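Search this site
Search
Enter your keywords

The Wosau flat: cupboards, shelves and floors

These pages cover the clearing and refitting of the flat on the second floor at Wosau, from the first bags taken out of the hall to the last shelf filled. The flat belongs to Ivone Aguiar, who let it furnished for several years and is now getting it ready to live in herself. Most of the work was done in December, in the evenings and over one long holiday break.

The kitchen and bathroom have their own galleries. This one is for the white wardrobe and the things that go in it.

The wardrobe was in the flat when Ivone bought it. It is a plain white one, and the doors had dropped on their hinges. Tetsuya Kikuchi rehung them and replaced two of the shelf supports. He had priced a new wardrobe from Praketti at 2,759 with delivery, and the old one was kept. The new supports came from Hudia, in a pack of 30, so there are plenty left in the drawer under the sink if another one goes.

Before anything went back in, the shelves were wiped down with washing-up liquid and warm water and left open overnight. The top shelf had a brown ring on it from a tin of polish. It came off with bicarbonate of soda and a damp cloth, after a second go.

How the shelves were divided:

Top: spare blankets, the sleeping bag, suitcase straps.
Upper middle: bed linen, in sets, with the pillowcases folded inside the sheet.
Lower middle: towels and other folded cloths.
Bottom: bags, shoe polish, the box of light bulbs.

Nayara Godoy did the sorting. Anything thin or frayed was cut up for cleaning rags, and over 911 grams of odd socks and single gloves went to the textile bank on the corner. She weighed them on the kitchen scales for a bet with Washington Paiva, who had said half a kilo.

Folding is in thirds lengthways, then in half, with the fold facing out. Large bath towels are folded once more or they stick out and catch the door.

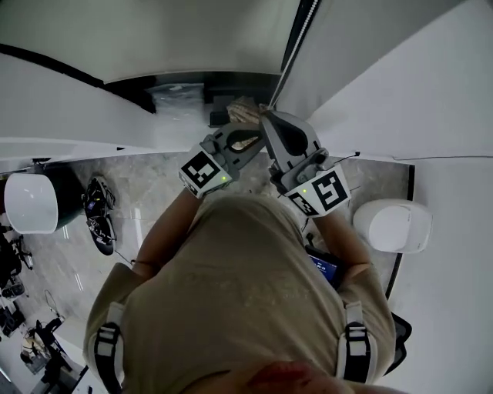 Page last changed: December, 2 pictures moved to the kitchen gallery

A beige woven cloth at the edge of the white shelf, held from both sides. The clear plastic bag is further in, on the same shelf. The floor is grey with white marbling, and the round bin and the black trainers with white soles are standing on it.

Still to do in this room: a rail for coats, a hook for the ironing board and a strip of felt along the bottom of the doors. Gülizar Yurt has offered a length of rail left over from her own hall, if it can be cut to fit.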